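首页 分类 器物 索引 随机条目 帮助

层架推车

Hafþór Mikkelsen 撰 五月修订

层架推车,又称多层推车、置物推车,各行各业里还有茶车、书车、点心车、工具车、治疗车等许多叫法,指的是由上下若干块平行的搁板、几根立柱和一组小轮构成,由人用手推着走的轻型搬运与存放器具。它和独轮车、板车、超市购物车同属手推车这个大家族,但性情很不一样。板车是为了把货从甲地送到乙地,送到了就卸空;层架推车上的东西往往并不卸下来,车停在哪里,东西就在哪里用,用完了连车带东西一起推回去。也正因为如此,人们说起它的时候,有时把它归在车里,有时把它归在家具里,两种归法都有道理,本条目也就不在这上面多费口舌了。

名称

汉语里“推车”一词用得极宽,婴儿车、轮椅旁的助行车都可能被唤作推车,所以编目录的人喜欢在前面加上“层架”二字。英语里的情形更热闹一些:英国人多说 trolley,美国人多说 cart,而 trolley 到了美国又常常是指有轨电车,初学者读小说读到主人家“推来一辆 trolley”,难免要愣一下。图书馆里的那一种在美国叫 book truck,直译过来是“书卡车”,听着威风,其实在书架之间转弯时要小心翼翼,推的人还得侧着身子。

粤语地区茶楼里的点心车,老茶客一般只说“车仔”。“等架车仔过嚟先”,意思是先别忙着点单,等那辆车转过来再说。医院里的叫法则按用途来分,治疗车、换药车、送药车、抢救车,各有各的位置,也各有各的规矩。修理厂和木工房里多半就叫“车子”,前面连个形容词也省了,“把那个车子拉过来”,大家都懂。

沿革

在搁板下面装轮子这个主意到底是谁先想出来的,恐怕已经说不清了。带轮的箱子、带轮的床、带轮的炭盆,在许多地方的旧家具里都能见到,床下推出来的小矮床便是很常见的一种。不过,把几层敞开的搁板叠起来、再装上轮子,使之成为一种单独的器物,大体上要等到室内地面足够平整之后才有意思。泥地和粗石板地上,小轮子是寸步难行的,端盘子的人自己走过去反倒省心得多。

欧洲中上层人家的餐室里曾流行过一种叫作 dumb waiter 的小件家具,字面是“哑巴侍者”,中间一根立柱,上面叠着几块圆形托盘,下面是带小脚轮的三足支座。宾客想说点私房话的时候,主人便让仆人退下,把酒瓶和点心留在这件家具上,由客人自取。后来同一个词又被用去称呼楼层之间运送饭菜的小升降梯,两者常被弄混。研究家具的人一般把前者看作茶车的远亲,样子虽不大像,脾气倒是相近的:都是替人端着东西,站在一边,不说话。

到了维多利亚时代晚期以及其后的一段时间,仆人在普通人家里越来越少见,女主人要自己把下午茶从厨房送到客厅,茶车便渐渐添进了家当里。早期的茶车以木制为多,也有藤编的,上层围一圈矮栏,免得过门槛时杯子滑出去,下层放热水壶、点心架和换下来的碟子。有的带一对大轮和一对小脚,推的时候要稍稍抬起一头,像推一辆很斯文的独轮车。再往后,镀铬钢管和玻璃板时兴起来,茶车又摇身一变成了酒车,立在沙发旁边,瓶子擦得锃亮,客人来不来都摆着。

公共场所里的层架推车走的是另一条路。图书馆开架借阅之后,还回来的书要先集中、再排序、再送回架上,抱着走实在太吃力,书车便成了每个流通台后面都有的东西。医院病房改成一长排床位之后,药品、敷料、热水要沿着走廊一路分发,搪瓷面的铁推车很快就普及了。工厂这边则是跟着装配工作来的:零件要送到工位上,工具要跟着人走,薄钢板冲压折边的搁板既便宜又结实,磕了碰了敲一敲还能用,于是钢制推车的模样就大致定了下来,一直沿用到今天,变化并不算大。

构造

一辆层架推车拆开来看,东西不多,可每一样都有讲究,做过这一行的人谈起来能谈一个下午。

搁板是承重的主要部分。钢制搁板通常四边折起,折边朝上便成了浅盘,小零件滚不出去,洒了油也有个兜头;折边朝下则台面是平的,纸箱、托盘可以从侧面直接滑上去,省得往上提。两种做法各有拥护者,也有厂家索性做成可以翻面的,买回去自己决定。木制搁板看着暖和,摸着也舒服,缺点是怕潮,茶车的上层若常年放热壶,漆面会起一圈一圈的白印子,老人家垫一块钩花的布,多半就是为了这个。金属丝网搁板透风、不积灰,厨房和冷库里喜欢用,但细脚的瓶子站不稳。塑料搁板不怕水,一体注塑的车轻得一只手就能提过门槛,阳光底下晒久了会发脆。

立柱连接上下搁板,常见的有角钢、圆管和方管。角钢立柱用螺栓固定,孔位多,层高可以调,代价是四个角都有棱,膝盖和裤子都吃过它的亏。圆管立柱顺手弯过去就是把手,线条好看,家用的多半取这一种。把手的高度看似小事,其实推一天下来腰酸不酸全看它。把手太低,人要弓着背;太高,胳膊使不上劲,过坎时尤其别扭。有些老式书车没有单独的把手,推的人直接握住侧板上缘,久而久之,那一截木头会被手磨得发亮。

轮子是整辆车里最容易被小看、也最容易坏的部件。一般的配法是一头两只定向轮,另一头两只万向轮,推万向轮那一头,直走稳当,转弯也听话。也有四只全用万向轮的,原地就能打转,还能横着挪进窄缝里,适合厨房和手术间,可是走长廊时会往两边漂,载重一大便有些难以驾驭。硬轮滚得轻快,动静大;软轮安静,压久了会扁下去一块,再推起来就一颠一颠的。轮轴里缠头发和线头是各行各业共同的烦恼,美发店的小推车尤其厉害,隔一阵子就得翻过来,拿小剪刀和钩针慢慢地挑。

刹车片一般装在万向轮上,用脚尖踩下去,用脚背或者脚尖再勾起来。停在坡道上的车,按理应当把带刹的轮子都踩住。也有一种中央刹车,一脚踏下去全部锁死,医院里用得比较多。

车与房间

谈推车很少有人谈到房间,可是一辆车好不好用,倒有一半是房间说了算的。门洞要比车宽,这个人人知道;转弯处的净宽要比车的对角线再宽裕一些,这个便常常被忘了,买回来才发现进得了门、拐不过弯。门槛、地毯压条、伸缩缝的盖板,对于小轮径的车来说都是一道道小山。地面的颜色和材质倒无所谓,平不平才要紧。

墙也是有关系的。推车总要靠墙停放,靠得多了,墙上会留下一道与搁板同高的擦痕,浅色墙面格外明显。讲究一点的走廊会在那个高度上装一条防撞扶手或护墙板,车间和仓库则往往刷成深色了事。沿墙敷设的线槽、水管、暖气片也要一并考虑进去:线槽若恰好装在与车台相近的高度,给车上的秤、灯、充电器接电非常方便,可车沿也容易撞上去,槽盖被顶开是常有的事。负责布置的人一般会在两者之间错开一掌的高度,或者在地上贴一条线,让车停在线外。
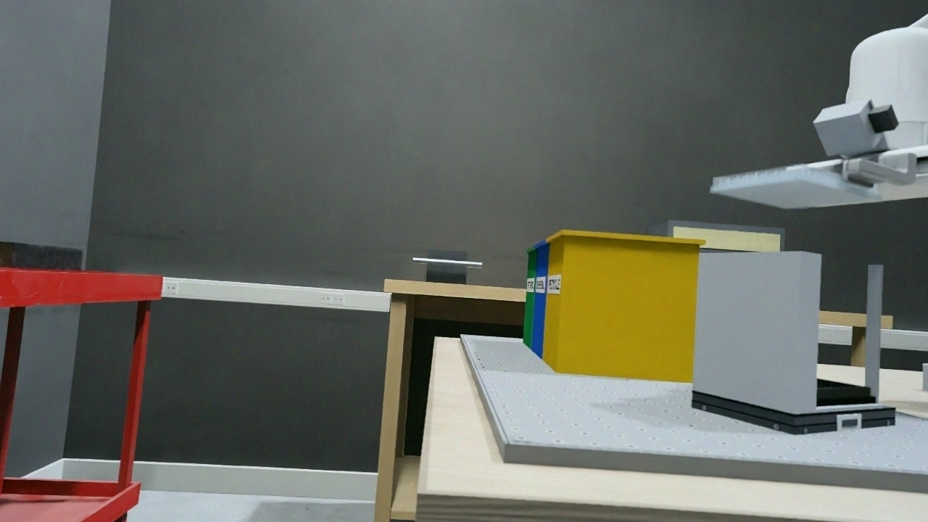

Jayson Sebastian 对此另有看法,他认为给推车画停车线是最白费力气的事情,车子该停在哪里,用车的人推上几个星期自然就有数了,线画得再直,到头来也是车停车的、线躺线的;倒不如把常用的那面墙腾干净,墙根不要堆箱子,车自己会回去。这个意见在 Hivham 的几家作坊里颇有人附和,也有人不同意,说他那是人手少的地方才行得通,换班的车间里各人有各人的习惯,没有线便要吵架。两边的话都被收进了 Hivham 手工业者联谊会编的小册子里,前后挨着,编者没有评判谁对谁错。

颜色

层架推车的颜色,家用与公用是两套路数。家用的跟着流行走,白的、奶油色的、薄荷绿的都有过风光的时候,木色的则一直有人喜欢。公用的颜色往往要管点事情。修理行业偏爱红色,常见的说法是红色在灰扑扑的车间里容易找到,叉车司机远远就能看见;也有老师傅说不过是早年工具箱都漆成红的,车子跟着箱子配,配着配着就成了规矩。两种说法都不好查证,大约都占一点。不少医院的抢救车也采用红色,或者至少有红色的抽屉面板,好让人在忙乱中一眼认出来,这与车间里的道理倒是相通的。

蓝色和灰色的车多用在仓储与清洁方面。有些食品厂会按区域给车分色,生料区的车不许进熟料区,颜色不对,走到门口就会被拦下来。漆面多为烘烤过的粉末涂层,耐磨,但棱角处最先露铁,露了铁就要生锈,勤快的人会拿同色的漆补上一笔,补得多了,棱角上便有一层厚厚的、圆乎乎的漆,摸起来很像旧校舍的窗框。

各行业中的使用

图书馆。书车的搁板有平的,也有向内倾斜成 V 字形的。斜的那一种书脊朝上,排架时不用弯腰便能看清索书号,书也不会在推行途中倒下来。装车有个老规矩,先装下层,再装上层,卸的时候倒过来,重心始终压在底下。新来的人常常图省事只装上层,推到电梯口,轮子卡进门缝,一车书就都扑到地上去了。这种事故在每个图书馆里都发生过,并且往往发生在最安静的时候。

餐饮。茶楼点心车有保温的和不保温的,蒸点车里带水槽和热源,竹笼一摞一摞叠着,肠粉和煎炸物另有车子。推车的阿姨一路走一路报名字,熟客听声音便知道来的是哪一辆。随着点心纸和扫码点单的普及,不少茶楼已经把车收了起来,仍旧坚持推车的店家,反倒有人专程坐了很远的车去吃。西式餐厅里则有奶酪车、甜品车,以及在客人面前切肉的餐车,推到桌边时全桌的谈话都会停一停,这份郑重其事的劲儿,单点一盘端上来是比不了的。

医疗。治疗车讲究清洁区与污染区的划分,通行的做法是上层放无菌和清洁物品,下层放用过的物品,次序不能颠倒。轮子要静,夜里查房时尤其如此。护士们对一辆轮子吱吱叫的车是很不耐烦的,总要贴一张小条子催着去修。

作坊与修理厂。工具车的上层一般是浅盘,放正在用的扳手、套筒和拆下来的螺丝;下层放沉的东西,一块铁砧、一桶油或者电瓶。Simiyu 修车行的旧账本里夹着一张手写的用车须知,其中一条写着“车上不许坐人”,后面又用另一种墨水补了“也不许坐在车上吃饭”,可见当年是有人坐过的。这家车行早已搬走,账本由后人捐给了 Hivham 的地方文献室,须知那一页翻得最旧。

学校。美术教室和科学教室共用器材时,层架推车差不多是唯一的办法。一间教室用完,推到隔壁去,颜料、烧杯、放大镜各就各位。孩子们争着推车,老师一般会让两个人一起,一个推,一个在前头扶着开门。

家庭。近些年窄长的置物推车在小户型里很受欢迎,塞在冰箱与墙之间放调料,或者立在洗手台旁边放毛巾。有了新生儿的人家拿它放尿布和换洗衣物,孩子大了改放绘本,再大一点放毛线、放花盆,一辆车在家里换过好几份差事,轮子都还好好的。

Gullden 与 Biltine 型推车

讲层架推车的地方文献,绕不开 Gullden 这家厂子。它设在 Hivham 的旧砖窑边上,起初做的是晾衣架和炉箅子,后来接了学校的一批订货,才转做推车。最出名的一款定名为 Biltine,上下搁板同样大小,翻过来就能互换,坏了一层可以单独配。按厂方目录所载,Biltine 的额定载重为 300 公斤,轮径 5 英寸,搁板用料在同类产品里算是厚的,空车推起来也因此偏沉,女工们给它取过一个绰号,叫“石头奶奶”。

Biltine 前后改过几次。早期的把手焊在立柱上,运输时占地方,后来改成螺栓连接,可以拆下来平放在搁板里一同装箱。轮子原先是铸铁的,走在水磨石上声音极大,据说学校上课的时候,整条走廊都知道有人在送粉笔,改用橡胶轮之后清静了不少。产品编号 51 的那一批把折边做高了一些,专供药房使用,喜欢收藏旧家什的人愿意多花些钱找它。现今二手市场上还见得到的多数已经重新喷过漆,要看原漆,得把车翻倒,瞧瞧搁板背面。

保养

层架推车不太娇气,日常照料却也不能全免。螺栓在反复震动下会松,隔一段时间应当挨个紧一遍;紧的时候把车放在平地上,对角轮流来,免得架子扭了。轮轴可加少许润滑脂,加多了反而粘灰。发现车子总往一边偏,先看轮子有没有缠东西,再看四只轮子是否同样高,最后才怀疑地面。装载时重物在下、轻物在上,下坡时人站在车的下坡一侧是很危险的做法,应当站在上坡一侧,慢慢地放下去。

木制的茶车忌暴晒,也忌紧贴暖气。藤编部分干裂时,可用拧得很干的湿布敷一会儿,再阴干。玻璃搁板若有崩口,便不要再放热壶了,换一块也不贵。旧车的橡胶轮老化之后会在地板上留下黑印,用软布蘸一点小苏打慢慢擦,大多能擦掉,擦的时候要有耐心,不要上钢丝球。

常见误解

有人以为搁板层数越多越能装。其实层与层之间的净高小了,能放的东西反倒少,高一点的瓶罐只好都挤到最上面去,头重脚轻,一推就晃。有人以为轮子越大越好,大轮过坎确实省力,可台面也跟着抬高,矮个子的人用起来别扭。还有一种说法认为带抽屉的就不能算层架推车,本条目从宽,凡是搁板仍占主要部分的都收在内,全部由抽屉组成的请看“工具柜”条。

关于茶车与酒车是否应当分列,讨论页上来来回回谈了很久,目前仍合在一起。家里有旧茶车照片、旧目录或者说得出哪一年在哪条街上买的读者,欢迎写信来补充,哪怕只记得它的轮子是什么颜色也好。Hivham 地方文献室收藏的 Gullden 目录缺了中间几册,一直在找。

参见

茶具 图书馆设备 脚轮 独轮车 点心 工具柜 防撞扶手

联系编辑部 | 版权所有,转载请注明出处 | 返回顶部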